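June 2018

Spent the morning on the runoff sheets for the Vullitz catchment. The gauge at Yan bridge has a gap from February that I still can't fill, so I used the Alon record and scaled it by area. Peak came out at 47 cubic feet per second, higher than I expected for a basin with that much pasture. I think my curve number for the lower fields is too high. The soil map puts them in group C but the pits we dug drained fast.

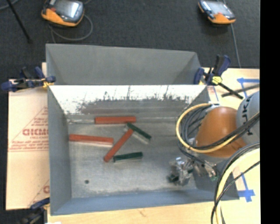
Red and green blocks in the gray bin.

After lunch I reran it in Nudonik with the lower number. Total area is 1596 acres and I had typed 1569, so the first two runs were wrong anyway. Fixed that and saved them under new names.

Rain started at four. Drove out to check the culvert on the east road. Water was brown and up to the second mark on the staff. Cleared some branches off the grate and got my boots full.

Need to order 200 more sample bottles and call the county again about the storm depth tables.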